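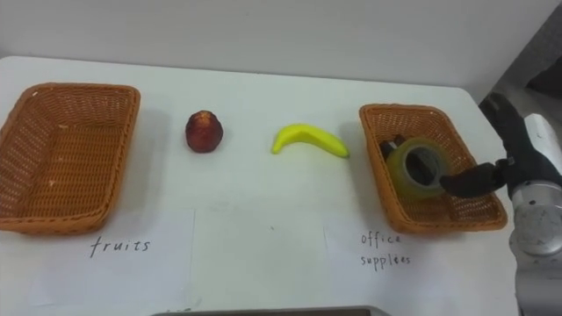 Search this site
Enter keywords
Go

Oat Flour in Banana Muffins: How Much Is Too Much?
Food Science Project, Florstead College
Ruairi Niven and Shahab Esfahani
27/10/2025

We both bake at home, and we both had the same question going in - how far can you push oat flour in a banana muffin before it stops being a muffin? We were so excited to get a kitchen slot for this!

Our base recipe came from Shahab's aunt. It uses 200 grams of flour, two eggs, three very ripe bananas, oil, brown sugar, baking soda and a pinch of salt. We baked 6 batches, starting with all wheat flour and swapping in more oat flour each time until the last batch had no wheat at all. Everything else stayed the same, including the pan and the oven rack.

Tasters from the Brulside dorm scored each muffin for crumb, sweetness and "would you eat another one". We got 88 score sheets back, and 37 of them picked the half-and-half batch as the favorite (we loved that one too, especially warm with butter). The all-oat muffins tasted great but fell apart when you peeled the paper off. Batch four sank in the middle, and we think Ruairi opened the oven door too early.

Resting the batter before baking might help the oats soak up more liquid. We want to try that in November, with walnuts in one batch if the budget stretches.

Contact the Food Science office | Copyright Florstead College | Back to top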